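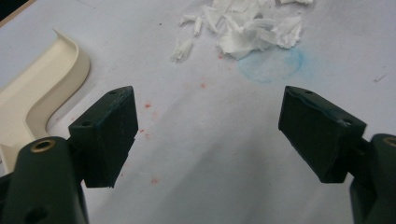

A curved cream-coloured plastic part on one of the pale work tables. Photo: Rochelle Baxter

Open day at the Kinau parts workshop
Posted Apr 6, 2021 by Innes Ogilvie

Kinau opens its doors twice a year and I had missed the last two, so I booked early this time. The workshop is on the ground floor of a former bakery, behind the tyre place, and the entrance is round the back past the bins. There is a bell. The sign next to it still says Florko, the firm that had the building before.

Groups were kept to seven people. Ours was led by Carleen Partington, who runs the benches, and we started in the goods-in room, where the stock is kept in drawers up to the ceiling. Kinau takes in small plastic parts for household goods – lids, clips, housings, battery doors, handles – sorts them, checks them and sends them out again as spares. They hold 2,000 different parts at the moment. The oldest drawers have handwritten labels and some of those have been corrected three or four times.

The benches are in the next room. I had expected something darker and messier, but the table tops are pale and the light is good. The parts get laid out on the table and sorted by hand and eye. A cream-coloured curved piece was lying on one of the tables when we went through, and a man in our group was sure it came off a kettle. Carleen said she got that sort of guess from every group and would not like to say without looking it up.

Cream is a difficult colour, apparently. White parts and cream parts arrive mixed together, older white plastic goes yellow, and what the supplier calls ivory may be either. Kinau keeps a board of colour chips by the window and new starters are sent over to it until they stop needing to go. Curved parts are awkward in another way. They roll or rock, they don't stack, and a left-hand piece looks very like a right-hand piece until you try to fit it. The usual method is to put it down on the table and see which edge touches.

We were each given a mixed tray and asked to sort it. I had 80 pieces, most of them clips. The first part went quickly and then I got stuck on a set of grey ones that differed only in the length of the tab. Kirsty Mahuika, at the same table, finished well before me and got one wrong. I got five wrong. The trays are tipped back together afterwards for the next group, which felt a bit of a shame.

After that came the checking corner. Each part is looked at for cracks, then for burrs along the moulding line, then tried in a fitting block if there is one for it. Zyanya Galindo makes the blocks. She showed us one for a vacuum cleaner latch which she had made over again after the first version let through parts that were slightly too wide. She has no great love for soft plastics, which can be pushed into nearly any block if you are in a hurry.

Packing is at the far end. Everything goes into paper envelopes with a printed code, apart from the long thin pieces, which go into tubes. On a busy day they send out roughly 500 envelopes. The returns shelf is beside the packing table and Carleen didn't mind us looking through it. Most of what comes back is the right part ordered for the wrong model.

Tea was in the yard, with shortbread. There was a table of odd parts that had never been identified, free to anyone who wanted them. I took a small brown hinge. Kirsty took a bag of knobs for her drawers at home.

Practical notes: the tour takes an hour and a half, a good part of it standing. There is a step down into the packing area and no rail, although a ramp can be put out if you ring beforehand. Closed shoes only. Photographs are allowed at the benches but not in the checking corner. Parking in the yard is for deliveries, so leave the car on the main road and walk up. The 7 bus stops opposite the tyre place.

You can bring a broken item with you and they will try to match the part while you go round. I took the lid from our bread bin and they didn't have the catch for it, but they wrote down the measurements and said they would ring.

The next open day is in November and booking opens on the Kinau website a month before.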